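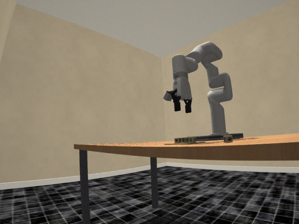 Vutley Rain Books, release 2

Daily rainfall readings copied from the handwritten rain books of Vutley and the villages near it. The set holds the contents of 94 books kept at 20 gauges. Most of the gauges stood in gardens, with a few at schools and pumping stations.

Contents

readings.csv – one row per gauge per day
gauges.csv – one row per gauge, with place, height and known moves
books.csv – one row per book, with its condition and any missing pages
notes.txt – remarks written in the margins, copied as they stand

The main file has 18 columns. The ones most people need are gauge_id, date, rain_mm, rain_as_written, unit, flag and book_id. The rest deal with the copying itself, such as page number and whether a second reading of the page agreed with the first.

Units

Older books are in inches and later ones in millimetres. The Brultard books change over in the middle of a month without saying so, and the change was placed by comparing them with the nearest gauges. The column rain_as_written always keeps the figure on the page. The column rain_mm is worked out from it and may be corrected in a later release.

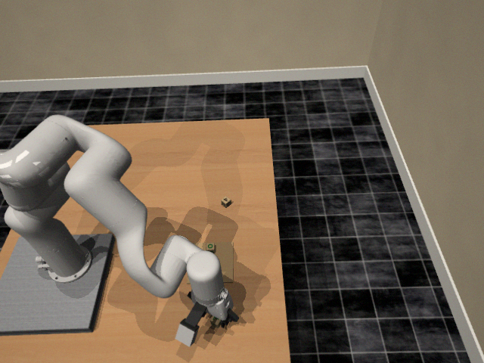
What does an empty rain_mm field mean?

It means the day was not recorded or could not be read. A dry day is given as 0 where the observer wrote a nought, a dash or the word "nil". Some observers left dry days blank, and in those books the blank is kept and the flag is set to D. Add these up as zeros only if the monthly total in the book bears it out.

Time of reading

The usual hour was nine in the morning, with the rain credited to the day before. The Godoy gauge was read in the evening for most of its life and its rain is credited to the same day. No shift has been made in the data. Anyone comparing Godoy with other gauges day by day will need to allow for this; monthly totals are hardly affected.

Flags

A – total for several days, entered on the last
D – blank in the book, likely dry
S – snow, melted and measured
T – trace
U – figure uncertain
X – figure crossed out and replaced

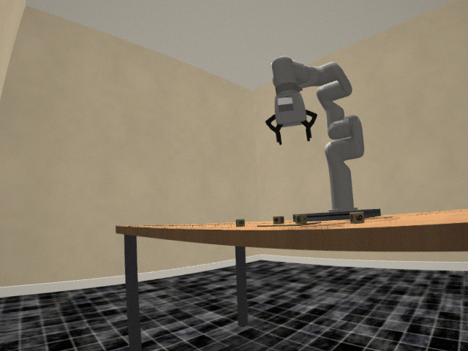

Book numbers follow the order in which the books were found on the shelf, so they say nothing about age. The covers were a poor guide in any case, as many had lost their labels. Those that survive are plain: a small white rectangle with one thin dark band across it, much like the label on the front of the grey gripper housing, and the gauge name written above the band or below it. Where the label was gone, the book was matched by handwriting and by its overlap with the next one. The field label_present in books.csv shows which is which.

Known problems

Roughly 2 per cent of readings carry the U flag. Most come from books kept in pencil. Sevens and ones are the commonest confusion, followed by decimal points that have faded or were never put in.

The Gradard gauge was moved at least once, from beside a wall to open grass. The catch goes up after the move. The date is known only to the month, April, and the readings have been left alone on both sides of it.

Monthly totals in the books do not always match the sum of the days. Both are given – the written total is in books.csv under total_written.

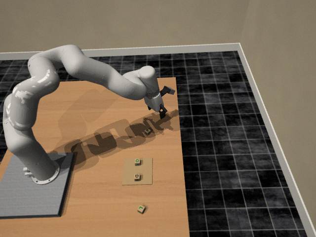 One user wrote to say that the Gradard winters looked too dry even after the move, and asked whether snow had been left out. The margin notes support this. Several entries read "gauge full of snow, not taken", and those days are now blank with the flag U where release 1 had them as zero.

Use

The files may be copied and reused with a mention of the Vutley Rain Books and the release number. Corrections are welcome and should give the book_id, the page and the figure as you read it.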